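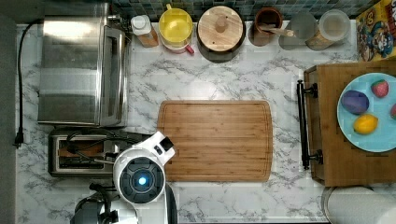

Incidencia 407: desfase entre vídeo y estado articular en la recogida de demostraciones
Proyecto: Drostholm, tarea «alimento a tabla»
Abierta por: Thomas Marchetti
Fecha: 22 de marzo de 2023
Prioridad: alta
Estado: en observación

Síntoma
El validador rechaza episodios con el error «timestamp gap > 300 ms». Afecta a la cámara de muñeca. La vista externa pasa la comprobación. Primer episodio rechazado: 936. Los anteriores se han vuelto a validar y no dan error.

Comprobaciones
1. Reinicio del nodo de grabación. Sin cambios.
2. Sustitución del cable USB de la muñeca. Sin cambios.
3. Grabación con el brazo parado. El desfase no aparece.
4. Grabación con teleoperación a velocidad normal. El desfase aparece al cerrar la pinza.
5. Reloj del equipo de Bastos comparado con el servidor de Brinham. Sincronizados.

Comentario de T. Marchetti
La calibración extrínseca quedó descartada como causa, aunque la repetí antes de seguir. El error de reproyección está dentro de tolerancia. En la vista externa, el marcador cuadrado va en una pegatina sobre la caja amarilla plana, que se solapa en parte con el plato azul y la bandeja. Pido que se fije la posición de la caja en el protocolo: si tapa el plato, el detector de objetos pierde muestras de la fresa y de la berenjena, y eso luego se confunde con fallos de sincronización al revisar los episodios.

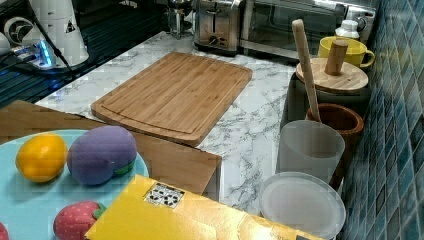 El origen está en la cola de escritura. El nodo comprime las dos secuencias en el mismo hilo y, cuando sube la carga, retrasa la de muñeca. Una escena con mucha textura empeora la compresión, y en la vista externa el mosaico ocupa todo el borde derecho. He separado los hilos y reducido el búfer a 5 fotogramas.

Resultado
Tanda corta grabada con el parche: ningún rechazo. Falta una sesión completa.

Pendiente
Colley: decidir si los episodios rechazados se recortan o se descartan. No reetiquetar hasta entonces.
Marchetti: subir el parche a la rama de mayo.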